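Uvolby fasteners set: README

Status: usable, still changing. Last touched in June.
Kept by Tamara Furtună. Bench notes by Kanini Shirima. Typos are mine (T.).

What this is

Notes and records for the small hardware task. Bolts, washers, a table. Somebody puts a washer on the tabletop, stands a bolt on it, does the same with the next pair, takes it all apart again, puts the parts away. That's the whole activity. Short bolts, long thin bolts, washers that fit and a few that don't.

Came out of the Drinen sorting work, where everything was in trays already and too easy. Wanted loose parts on a flat surface, nothing holding them up.

If you only need the table of records, skip to Files. If you are going to redo any of it on your own bench, read Parts and Setup first, please, and then Known problems.

Parts

One kit = one zip bag. There are 32 kits. Each bag has the same kinds of hardware but lengths differ between kits, see kits.csv.

short bolt: plain steel, thick shank, flat head. Stands on its own head without much fuss.
long bolt: thinner shank, smaller head. Falls over if you breathe at it.
washer, large: goes with the short bolt.
washer, small: goes with the long bolt.
spare washer: 2 per bag, odd sizes, for the mismatch runs.

All bought loose from the Ó Súilleabháin counter, over a couple of visits, so finish varies. Some are brighter than others. Not sorted by finish, sorry. If finish matters to you, the column is finish_note and it is free text, Kanini filled it in by eye.

Do not mix bags. We did in the first week and it took an afternoon with a caliper to get kits 9 to 14 back together. Column remixed = yes on those.

Setup

White table, rounded edge, wiped before each run. No mat. We tried a mat, washers sank into it and the long bolts leaned.

Table does not have to be cleared to the back edge. Only the working area, the near half or so. Stuff at the back stays where it lives.

Blinds: leave as they are, write down whether open or closed. Don't fiddle mid-run.

Bag emptied to one side, never in the middle. Bolts don't get pre-stood. Washers flat.
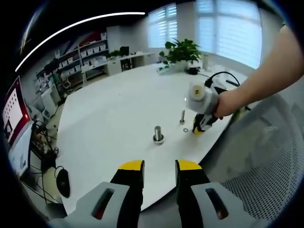
Order of work for a standard run: washer down first, then bolt upright on top, head down, let go, wait. If it stays up it counts. Short bolt first because it's the forgiving one and it gives you a reference for where the second pair goes. In the run shown, the short bolt is up on its washer and the long thin one is standing with its washer still lying flat beside it, a little to the lower right, so the pairs are at different stages and the row gets state = partial. Partial is not a fail. Partial means one pair stacked, other pair not stacked, everything within reach. If the long bolt is on its side, that's state = partial_down, different code, people mix these up constantly.

Then the second pair. Then hands off, call it, write the row. Taking apart is its own run with its own row, don't tack it onto the end of the stacking one.

Task list

T1 stack short pair
T2 stack long pair
T3 stack both, short first
T4 stack both, long first (hard, most drops are in here)
T5 unstack both, parts flat on table
T6 mismatch: wrong washer under the right bolt, then correct it
T7 return everything to the bag, zip closed

T3 is the biggest group. T6 is small and the labels are weaker there, see below.

Each task was tried 43 times before we froze the wording, so the early rows from that period are kept apart in pilot/. Don't merge pilot with the rest. The word "stacked" meant something looser then, a bolt leaning on a washer edge got through.

Labels

Done by hand after each run. One row per run.

run_id: number, no meaning
kit: which bag
task: T1 to T7
state: none, partial, partial_down, full, bagged
drops: yes / no. Not how many. We gave up on how many.
rolled_off: yes if anything left the table
washer_side: burr up / burr down / unknown
light: blinds open / blinds closed / lamp
finish_note: free text
remarks: free text, read these, a lot of the real info is in here

About washer_side. Stamped washers have a smooth side and a sharper side. Burr down the washer sits a hair high and the long bolt wobbles. Took us far too long to notice. Everything before we noticed is "unknown", don't read it as missing at random.

About state. It's the state at the end of the row. If a bolt stood for a moment and then went over before anyone called it, that's a drop, and state goes back to whatever is true once things stop moving.

Two people labeled 50 runs seperately as a check. Disagreements were nearly all partial vs partial_down, plus one argument about whether a washer touching the bolt head counts as under it. It does not. Under means under.

Files

kits.csv: one line per bag, lengths, washer sizes, remixed flag
runs.csv: main table
pilot/: early rows, old wording, see warning
sheets/: scans of the paper sheets, for anyone who wants to check handwriting
CHANGES: short
README: you're in it

Dates are not in runs.csv. Time of day is, as morning / midday / afternoon. Kanini's sheets have it to the quarter hour if you want it finer but the scans are not all legible.

Bench care (for whoever uses the table after)

Bolts go in the bag heads together or the zip splits.
Count is on the card in the bag. Check against the card before you close it.
Wipe table dry, not damp. Washers leave rings if it's damp.
Plants stay put. They get watered at the sink, not on the table.
If a washer goes on the floor, look for it right then. They end up under the shelving and that's that.
Storage boxes on the shelves are labeled by project. Ours say Uvolby. The Drullex ones look the same, please read the label.

Known problems

Kit 17 long bolt has a slightly domed head. It will not stand reliably, whoever is doing it. Left in on purpose but flagged in remarks. Drop it if you want clean T2 numbers.

Glare. Bright bolts on a white table by a window, morning runs with blinds open are the worst. Silver edge against white top just goes. Midday is better.

Small washers look a lot like large ones from across the table. For T6 rows we relied on the card and not on looking, and a few of the cards were wrong. Fixed the ones we found.

T7 has an uneven end point. Some people zip the bag fully, some leave a finger's width. We called both bagged. Should of been two codes.

Left-handed runs: there are a few, not marked in early rows. From kit 20 on it's in remarks as LH.

No nuts anywhere in this set. People ask. A version with nuts was started and the threads on the cheap bolts kept catching, so it's on hold until better stock comes in.

Good for / not good for

Fine for: looking at order of steps, partial states, how small parts get placed and put away, where things go wrong with tall thin objects.

Not fine for: anything about torque or threading, anything about speed (nobody was told to hurry or not to hurry), telling steel grades apart, general claims about hardware. It's one kind of bolt in two builds and some washers, from one shop.

Splits

By kit, not by run. A kit is wholly in one split. If you reshuffle by run you'll have the same bolt on both sides and your numbers will look nicer than they are. Split column is in kits.csv, join on kit.

The remixed kits are all in the training split.

Changes

June: washer_side added, old rows set to unknown
before that: T6 wording fixed, pilot moved to its own folder
before that: kits 9 to 14 re-measured
before that: first table, T1 to T5 only

To do

split bagged into two codes
re-card the small washers
type up remaining sheets, Kanini has the folder
longer zip bags, current ones too short for the long bolts in the last few kits
decide about nuts

Contact

Questions on kits or splits to Tamara. Questions on sheets, remarks, or what a word in a remark says, to Kanini. If you find a row that contradicts its sheet, send run_id and the line, the sheet wins unless the remark says otherwise.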